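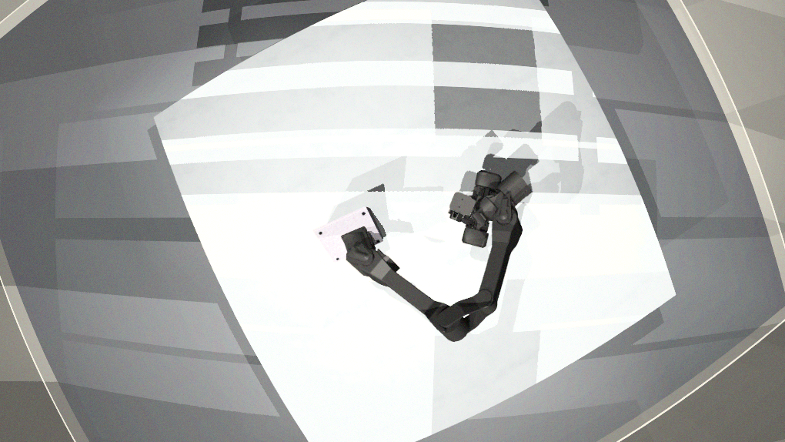
4. Recording a demonstration by remote control

Nenovlow records the arm while you steer it with the Jundiner hand controller, then plays the task back. Practise in the simulator before you record on a real arm. Start with the gripper over the pink panel and the elbow bent, so that the arm makes a wide V when you look at it from overhead. The task in this section is called Treretti in the menu.

1. Open the Treretti task and choose Remote.
2. Hold the controller level and press Link.
3. Move your hand slowly until the gripper follows.
4. Press Record and wait for the tone.
5. Carry out the task in one steady movement, then press Stop.
6. Name the recording and save it.

Repeat until you have at least 5 good recordings. Change the starting position a little each time.

Note: A recording may hold up to 1,858 steps — anything longer is split into two files.

Caution: On a real arm, keep one hand near the stop button. Do not press Link while anyone is within reach of the arm.

If the arm lags behind your hand, close the Ots viewer and link again. Error 329 means that the controller has lost its level. Put it down flat for 4 seconds and go back to step 2.

Print this page | E-mail this page

Comments

Step 3 took me ages until I turned the speed down.

Does Undo delete the whole recording or only the last part?

The whole recording. Save first.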